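## 4. Getting your Daza steam iron ready for its first use

By now you should have the iron out of its box, with the cardboard sleeve off the soleplate and the little bag of bits (measuring cup, cleaning pin, spare filter) put somewhere you'll find it again. Please do keep the bag, as you'll want the pin when you come to section 7.

Filling and heating take a few minutes the first time, so make yourself a cup of tea and don't rush it.

1. Check that the iron is unplugged and the steam dial is turned to 0.
2. Stand the iron upright on its heel and open the filler flap at the front. It's a bit stiff when new and will loosen up with use.
3. Fill the tank with tap water up to the MAX line, using the cup. If your water is very hard — you'll know from the state of your kettle — mix it half and half with Mesix ironing water or any other plain demineralised water.
4. Close the flap until it clicks.
5. Plug in, and turn the temperature dial to two dots. The amber light comes on while the iron heats and goes out when it's ready.
6. Hold the iron flat over an old towel, turn the steam dial to full and let it puff away for 2 minutes.

**Note:** A faint smell and a few white specks are quite normal on this first run, and both should be gone by the second filling. Wipe the soleplate with a damp cloth once it has cooled right down.

**Caution:** Never put scented water, starch or vinegar in the tank. We know vinegar is an old favourite for limescale, but it attacks the seals, and the guarantee won't cover that.

### 4.1 Your first proper ironing

Start with something forgiving. Cotton is ideal, and a T-shirt will teach you more about the steam dial than a whole pile of tea towels. 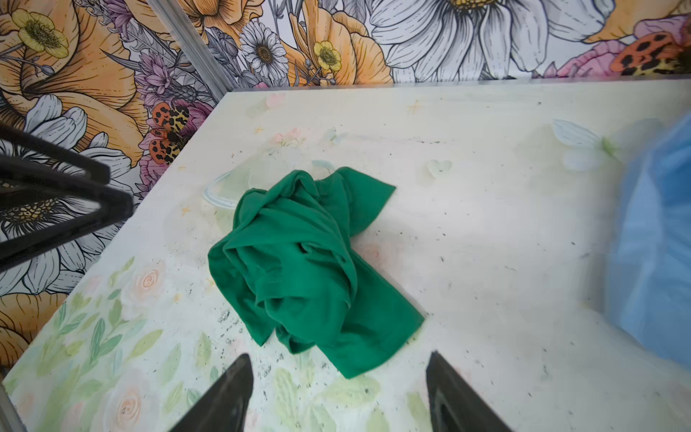 Always look at the care label before you choose a setting, and if you've a mixed basket to get through, begin with the coolest items and work upwards. The iron warms up much faster than it cools, so you'll save yourself a good deal of waiting about.

1. Turn the garment inside out if it has a print or any dark panels.
2. Smooth it flat with your hands, seams first.
3. Set the dial to three dots for cotton and wait for the amber light to go out.
4. Iron in long, slow strokes, following the length of the cloth.
5. For stubborn creases, press the steam boost button once, wait a moment, and go over the spot again.

**Note:** If the iron drips, it's nearly always because the steam was turned on before the soleplate was hot enough. Turn the steam back to 0 and give it a little longer.

The Testitz board cover sold with some sets has a reflective layer underneath, so you may find you can drop the heat by one dot.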